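Ata da reunião do grupo de viagens de estrada
2023-01-08, sala do primeiro andar

Presentes: Kiyoshi Hattori (a presidir), Kyrylo Yatsenko (secretário, autor desta ata) e os restantes membros do grupo de trabalho das aplicações.

1. Ata anterior
Aprovada com uma correção: onde se lia que a Jamico "funciona sem rede", passa a ler-se que a Jamico "diz que funciona sem rede". O secretário pediu que a diferença ficasse registada.

2. Escolha da aplicação para a volta de agosto
Estão em cima da mesa quatro candidatas: Eler, Jamico, Mersha e Lumetti. Hattori leu as páginas de apresentação de cada uma e comentou que podiam ter sido escritas pela mesma pessoa. Todas prometem mapas offline, avisos de trânsito e sugestões de paragem "com alma local". Yatsenko perguntou o que é uma sugestão com alma local. Ficou sem resposta.

A Eler foi testada por dois membros no troço da serra. Num dos telefones o percurso descarregado abriu sem problema; no outro pediu início de sessão no sítio onde não há rede para iniciar sessão. O apoio ao cliente respondeu que o caso é pouco frequente. O grupo notou que, para já, aconteceu em metade dos telefones testados.

A Mersha tem o mapa mais legível com sol no para-brisas, e isso ninguém discutiu. Cobra, no entanto, uma subscrição que se renova sozinha após 30 dias, e o botão de cancelar só existe na versão para computador. Hattori considera o assunto arrumado. Houve quem defendesse que se podia pôr um lembrete no calendário. Hattori mantém que não quer uma aplicação que precise de outra para a vigiar. 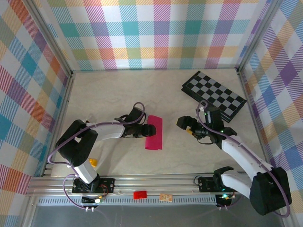 Quantos quilómetros tem o percurso que serve de base à comparação?
São 554, contados no mapa em papel e sem os desvios para alojamento. A Lumetti dá um valor mais baixo porque insiste em meter o grupo por um caminho florestal fechado a automóveis.

3. Pontos de interesse
A Jamico anuncia mais de 1.000 pontos de interesse na região. Yatsenko abriu a lista durante a reunião e leu os primeiros em voz alta: uma bomba de gasolina, a mesma bomba de gasolina com outro nome, um miradouro e uma agência bancária. Pediu-se que o número deixe de ser usado como argumento nas mensagens do grupo.

Quanto às avaliações dos utilizadores, Hattori chamou a atenção para o restaurante da última paragem, com nota quase perfeita na Jamico e fraca na Eler. Quem lá almoçou no ano passado inclina-se para a Eler.

4. Partilha de localização entre carros
Só a Lumetti e a Mersha permitem ver os outros carros no mapa. A proposta de tornar a partilha obrigatória durante a volta foi rejeitada. Vários membros não percebem durante quanto tempo as posições ficam guardadas, e a política de privacidade da Lumetti fala em "período adequado". Yatsenko vai escrever à empresa a perguntar quanto dura um período adequado. Não espera grande coisa.

Ficou assente que cada carro avisa por telefone ao chegar às paragens combinadas, como sempre se fez.

5. Deliberações
Nenhuma aplicação foi adotada. A Eler segue para novo teste, com a sessão terminada de propósito antes de perder a rede. A Mersha fica excluída enquanto o cancelamento não for possível no telefone. A Jamico e a Lumetti ficam em observação, sem entusiasmo.

Cada carro leva o mapa em papel. Aprovado por unanimidade, a única da noite.

6. Outros assuntos
Foi pedido que os suportes de telefone com ventosa não voltem a ser comprados em conjunto. Hattori lembrou que os do ano passado caíram todos antes do primeiro almoço. Sem votação.

A lista de alojamentos passa para a próxima reunião, em data a combinar por mensagem.

O secretário,
Kyrylo Yatsenko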